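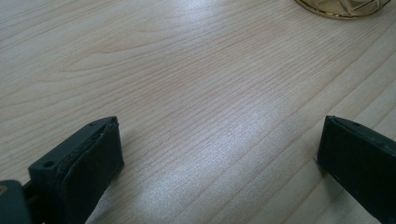 Hand-held gripper, fingers spread wide over the bench. Both pads in view.

Thread on how I look after this one, as three people have now asked me for the pad procedure and I keep typing it out from memory. 1/

Setup first. Parallel gripper, two fingers, one carriage per finger, camera fixed on the body looking down between them. We call it the Muno. The fingers are printed rigid parts with a soft pad on the inner face. The rigid part lasts. The pad is a consumable. 2/

Service interval is 900 open/close cycles or the end of the week, whichever is sooner. The counter is in the firmware and survives a power cycle. It does not survive a reflash, so write the number down before you update. 3/

Step one is always the open position. Drive it to the outer stop, leave it there, look at both pads through the tool's own camera. You get the view you will be working with, and a pad that has started to creep off the finger shows up as a changed outline against the table. 4/

The seam between pad and finger is what I look at. A thin line the full length is normal. A line that widens towards the tip means the adhesive is going. Press it back and it will hold for a morning. Don't press it back. 5/

Pad removal: warm it, 30 seconds with the hot air on its lowest setting, nozzle moving. Lift from the tip end with a plastic spudger. No blades. Ecaterina Mocanu used a scalpel on the first set and we had to reprint both fingers, as the new pads would not sit flat over the gouges. 6/

Clean the face with isopropyl and a lint-free wipe. Let it flash off. If the old adhesive is still tacky, go again. I've had fingers take four wipes. 7/

New pad goes on from the tip down. Line up the tip edge, roll towards the base with a thumb, then clamp. 40 minutes in the clamp, flat jaw, a bit of silicone sheet between jaw and pad so it doesn't take a print. 8/

Replace them as a pair. One new pad and one old pad have different friction, and the part rotates in the grip as it leaves the table. You will then spend an afternoon blaming the calibration. 9/

While the fingers are off, check the carriages. Wipe the rail, run each one by hand end to end. Should be even. If there is a tight spot in the middle it's nearly always fluff. If it's at one end, the rail screws have been done up in the wrong order. 10/

Rail screws: centre first, then out to the ends, alternating. Finger tight all the way through, then the driver. Low-strength threadlocker on the finger screws only. None on the rail. 11/

Refit the fingers and close them slowly on a 2 mm feeler gauge. Should drag equally at the tip and at the base. If it drags at the tip only, the finger is sitting proud on its mount, so take it off again and look for swarf or a blob of old threadlocker. 12/

Then zero the opening. Close to contact, write zero, open to the stop, read the width, compare with the label inside the case lid. Ours has drifted once, in October, after someone carried it by a finger. Carry it by the handle. 13/

Bench lighting. With the overheads on, a varnished top throws a glare patch straight up into the gap between the fingers. Width tracking doesn't mind, it only needs the fingers. Anything that needs features on the table does mind. Exposure is locked on ours, so I turn the near light off before the check run. 14/

Check run is five slow closes with nothing in the gap, five on the foam block, five on the steel pin. Log the width at contact each time. The numbers should repeat. If the foam ones wander and the pin ones don't, it's the foam. Swap the block. 15/

Replying to Raluca Jitaru here so it's in one place: yes, same pads as the Bovasero cell, cut down. The Bovasero ones come with a backing film on both sides. Peel both. I have seen one fitted with the film still on. It gripped like a bar of soap. 16/

For Oriana Valdebenito, who asked about harder pads: tried them. Better wear, worse on anything light with a curved edge. We went back to the soft ones and accept the shorter interval. If you only handle boxes, go harder. 17/

Spares kept in the drawer: two pairs of pads, one pair of printed fingers, a bag of finger screws, one camera cable. The cable is the part I'd order first. It gets bent at the connector each time the tool is put down on its back, and the fault is intermittent, so it looks like software for days. 18/

Put it down on its side, cable uppermost. There's a cradle drawing, Ruxandra Surdu has the current one. The older version fouls the trigger, so check you have the one with the relief cut in it. 19/

Correction to 8: the clamp time is for the thin adhesive sheet. The thick sheet wants overnight. Label on the roll says which you've got. 20/

Next set due Tuesday. Will post the contact widths from before and after the swap if the log exports cleanly. 21/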